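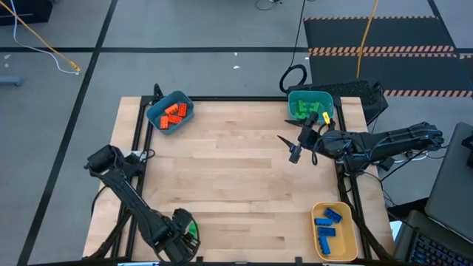

Which bin do the blocks go back into at the end of a sorting round? Back to the bin holding the same colour of block, whatever colour the bin itself is.

Writing that down first because it was asked twice in December and the answer was given differently each time. The bins were bought before the blocks, so bin colour and block colour do not agree and are not meant to. Orange-red blocks live in the teal-blue bin. Green blocks live in the teal-green one, blue blocks in the yellow-orange one. Dagmar proposed swapping so that green on green was the only match left to explain, then noticed it already is. No change made.

Bench layout, as agreed with Ľubica this morning:

Bins at three corners of the table, fourth corner left free. Teal-blue upper left, teal-green upper right, yellow-orange lower right. The teal-blue one may sit at an angle. The yellow-orange one goes with its long side running front to back, otherwise it takes up too much of the front edge. The middle of the table stays free of bins.

Blocks. The order from Skaten came to 2665 pieces in mixed colours, far more than we can use, and most of it is still in the store cupboard. Matěj pulled out the orange-red, green and blue ones of the larger size. Moulding is consistent within a colour. Between colours the greens grip slightly tighter when pressed together, enough to notice by hand, not enough to measure with anything we own. Two of the blues had a burr on the underside. Trimmed with a scalpel and put back.

Piling. Blocks are dropped in, not placed. We tried laying them out in rows first and the rows were gone after one round, so there is no point. A loose pile leaves some studs up, some blocks on their side, some leaning on the bin wall, and that is acceptable. Do not press blocks together before they go in. If two come out joined, separate them and note it in the margin.

Greens tend to bunch. The others spread better for reasons I have not looked into. Sabina thinks it is the way they are tipped from the tray. Try tipping from lower down next time and compare.

Table top. Pale wood, butcher-block pattern, wiped with a damp cloth only. The Grerketti cleaner leaves a film and the bins slide on it - tested on the underside of the old shelf first, then regrettably on the table. Took two wipes with plain water to get it off. Cleaner moved to the sink cupboard and labelled FLOOR.

Bin positions were marked with masking tape on the previous table. Čestmír would like the same again. My objection is that tape residue collects dust and the corners lift within a week. Alternative is a paper template cut to the table size, laid down once at the start of the day, bins set against it, template removed. Čestmír is drawing one up. If it takes longer than a couple of minutes per morning we go back to tape.

Washing. Blocks in lukewarm water with a little washing-up liquid, rinsed, dried on a towel overnight with studs down. Bins the same but dried upside down. Do not use the dishwasher on the Skála floor. The last batch from there came back with a chalky bloom on the darker colours.

Spares. One spare bin on order from Gilport, colour not guaranteed. If it arrives in something close to either of the teals, send it back. The two we have are already confused in speech, and the notebook has at least one entry where I cannot tell which is meant. From now on write "teal-blue" or "teal-green" in full, or give the corner.

To do:
Template (Čestmír).
Sort the rest of the larger blocks by colour and bag them (Matěj).
Lower tipping height, compare greens with blues (Sabina, me).
New cloth for the table.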